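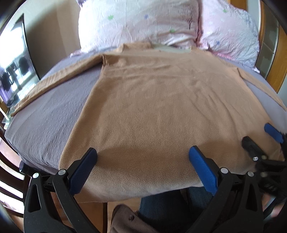 What is the easiest way to fold a fleece top so it doesn't spring back open?

Lay it face-down on a bed, bring the sleeves in flat, and fold the body in thirds. Fleece has a lot of bounce, so the trick is to press the air out as you go!

I learned this one from Adelmo Cirillo at the Joshi laundry class in February, and I have used it on every soft pullover in the house ever since (my old Woditz zip-up included, collar and all).

Start with the neckline toward the pillows and the hem toward you. Sweep both hands from the middle outward until the worst wrinkles are gone, then pull the sleeves out to the sides. Don't tug at the cuffs, they stretch.
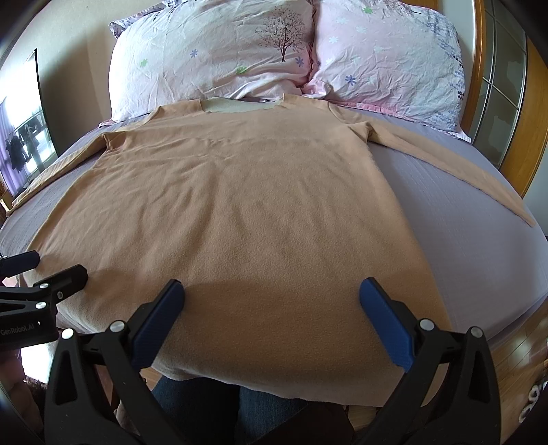
Face-down, sleeves out, collar toward the pillows.

Now fold one side in toward the center of the back, and lay its sleeve straight down along the body. Do the same with the other side. You should have a long strip the same width from top to bottom. Pat it down firmly!

If the hem hangs over the side of the bed, pull the whole strip up onto the mattress before going on. Fold the hem up a third of the way, press for 3 seconds, then fold once more to meet the collar. Flip it over and smooth the front.

Thick fleece can be folded in half at the end instead, and it sits nicely on a shelf that way too.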